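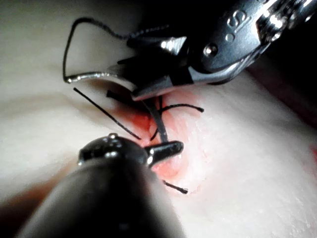
Workshop & Mending Tips
Oct 3, 2026
By Sinéad Carroll
198 shares | 14 comments

My day job and my mending basket have been getting mixed up again. I work on Podisel, a project at Pullenar where we're teaching a pair of surgical robot arms to suture on synthetic tissue pads, and I spend most of my week watching stitches go in, very slowly, from a few centimetres away. Then I go home to Brurkesex and sew up the dog's bed. So a few of you have asked what I've picked up from all that which is any use for upholstery, canvas, leather or the Christmas turkey, and the answer is quite a lot!

First, the way we work, as the tips come out of it. A person drives the arms through a stitch and everything gets recorded: the movements, the view from above, and the view from little cameras mounted down near the tools. We collected 907 of those recorded stitches. The software learns from them by copying, so whatever the people were doing, good or bad, the arms end up doing as well. If all your drivers yank the thread, congratulations, you now have a robot that yanks the thread. We had to go back through the lot and label what each stitch was like (my eyes!), and that labelling is where I learned to sew properly.

Hold a curved needle back from the point.
Most of us grab a curved needle far too close to the tip because it feels like more control. Our recordings sorted themselves out fairly clearly on this. The drivers who gripped a bit past halfway, towards the tail, could roll the whole curve through in one go, and the ones up near the point ran out of needle and had to let go halfway. At home I use small flat-nosed pliers for this, the smooth kind with no teeth. Toothed ones chew the needle and then the needle chews your fabric.

Turn your wrist, don't push.
A curved needle wants to travel along its own curve. If you shove it straight it drags a bigger hole than it needs, and on foam or soft vinyl you'll see a ragged edge where it went in. Go in square to the surface, then rotate as though you were turning a key. I practise on a kitchen sponge before I touch anything I care about.

Know where your tail is before you pull.
This was the big one for us. A lot of the arms' bad attempts came down to loose thread: an old tail lying across the wound gets picked up in place of the new one, or the loop from the needle falls where the next grab is meant to happen. Black thread on top of black thread is hard for a camera and it's hard for me under a kitchen light as well. So before every pull I sweep the loose ends to one side with a fingertip. If I've got a row of cut ends sticking up I trim them as I go. For practice pieces, use two colours of thread, one for finished stitches and one for the stitch you're on.

Pull with one hand, steady with the other.
Sounds obvious, and I didn't do it for twenty-odd years. One tool pulls and the other sits right down beside the stitch holding things still. With a heavy canvas seam I put my left thumbnail at the edge of the hole and draw the thread past it. The tension goes into the stitch and you don't get that puckered drawstring look.

Stop when it's snug.
Duggan, who drives the arms better than any of us, has a habit of stopping dead for a moment once the thread comes taut. We nearly cut those pauses out of the training data because they looked like wasted time. Good thing we didn't – when we trained one version with the pauses and one without, the one without pulled too hard and tore the edges of the pad far more often. I now do a little Duggan pause on everything. It's lovely on leather, where you really can't undo a torn hole.

Get your light down low.
The close-up cameras helped the arms more than the overhead one did, mostly at the moment of grabbing the needle, when the tools hide everything from above. I can't strap a camera to my pliers (I have thought about it) but I can bring a gooseneck lamp down beside the work so the light skims across the surface. Every little ridge and hole shows up. A shiny needle will throw glare if the lamp's straight overhead, so shift it round until you can see the point clearly.

Practise the boring bit.
People practise whole seams. We got much further by recording just the handover, where one tool lets go of the needle and the other takes it, over 1000 times as short clips on top of the full stitches. Same idea at the table: in through the sponge, let go, pick up from the other side, again and again while the telly's on. Do that for a few evenings and your next cushion will go twice as fast.

What doesn't carry over: knots. The arms still aren't reliable at tying, and what they do manage is built for fine suture and comes undone in waxed linen if you copy it loosely. For upholstery stick with a good slip knot and bury the end.

I also wouldn't bother buying surgical needles for home use. A cheap pack of curved upholstery needles does the job, and a quick rub with fine emery brings the point back when it dulls.

We're starting on a new lot of pads in November, softer ones, and I'm hoping for something useful about sewing stretchy stuff. If you've got a good trick for wetsuits, put it in the comments, mine are all falling apart at the knees.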